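Home > Ask > Kitchen & Home > My Questions > Sign In

Can I paint over old varnish on window trim without stripping it?

3 min read 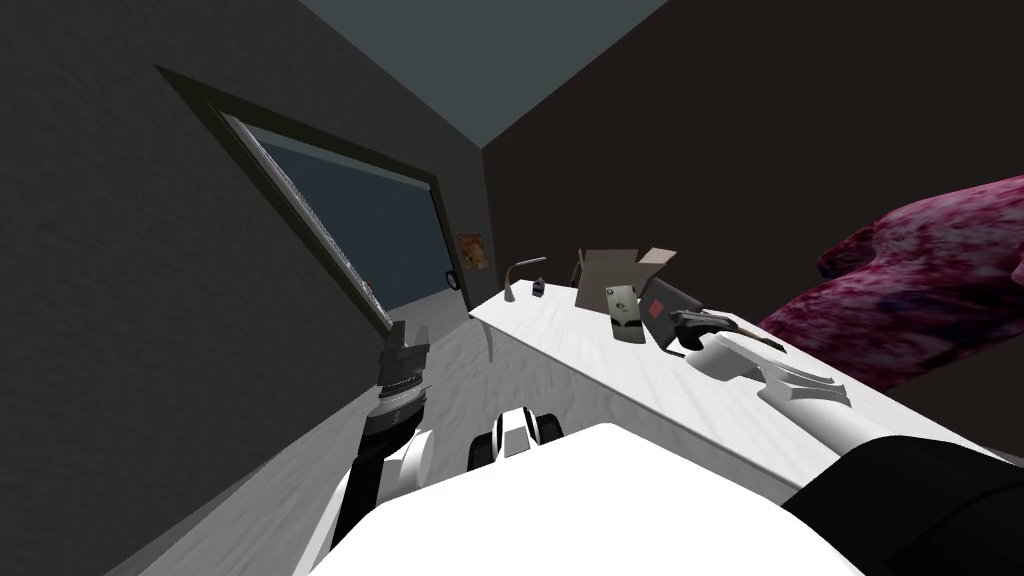 Do I have to strip the old varnish off my window trim before I paint it white? You don't have to strip it, but you do have to dull it down with sandpaper and put a bonding primer on first.

That's the short version my brother-in-law gave me, anyway, and I'd like to hear it from people who have lived with the results. We bought a house in Poltmont last October and every window in it has the same orange-brown varnish, thick as syrup in the corners. I want it all white. My worry is that I spend my whole summer on this and then it peels off in sheets the first time somebody leans on a sill. I have 16 windows to do (yes, I know) and I'd love to skip whatever steps can be skipped. Also, is oil primer worth the smell? The guy at the Pernosard paint counter swore by it and then the other guy at the same counter told me to get the water-based one. Thanks in advance!

Posted Friday, July 19, 2019

trimtrouble_pm

I did this exact job two years ago and mine still looks great, so take heart. Wash first. I mean really wash, with a degreaser, and then go over it again with plain water. Trim by a window collects hand grease and candle soot and who knows what, especially in a kitchen, and sanding before you wash just grinds all that junk into the surface. Let it dry overnight.

Then sand with 150 grit, only until the shine is gone. You aren't trying to get down to bare wood! I wasted a whole weekend on my first window because I thought I had to. If the house is old, get a lead test kit before you touch anything with sandpaper, and if it comes up positive, stop and call somebody who does that for a living.

On primer, I went with oil and I'd do it again. Old varnish can bleed a nasty yellow stain through white paint, and water-based primer didn't hold it back on my test patch. It does stink. Open the windows, send the kids to Grandma's, and don't plan on sleeping in that room. Two thin coats of paint after that, and leave the sashes open a crack while they cure or you'll be cutting them loose with a knife like I was.

Do one window start to finish before you commit to the rest. Scratch it with a fingernail after a week. If it holds, keep going.

macritchie_mudroom

just use the paint and primer in one stuff. did my whole hallway in it no sanding and its fine. well theres a spot by the light switch but thats from the dog

gravelroad77

I'd go along with most of the first answer, except I used a shellac primer and liked it better than oil. It dries fast enough to paint the same afternoon, and it blocked every bit of the yellow on my pine trim. The downside is you need denatured alcohol or ammonia to clean your brush, so I bought cheap brushes and tossed them.

One more thing, caulk after you prime and before you paint. I did it backward in our place in Trastano and you can see every bead of it when the sun comes in low. I still haven't fixed that.

plumbline_and_pie

Filed under: Painting & Finishes, Windows & Trim, Old Houses
2,361 views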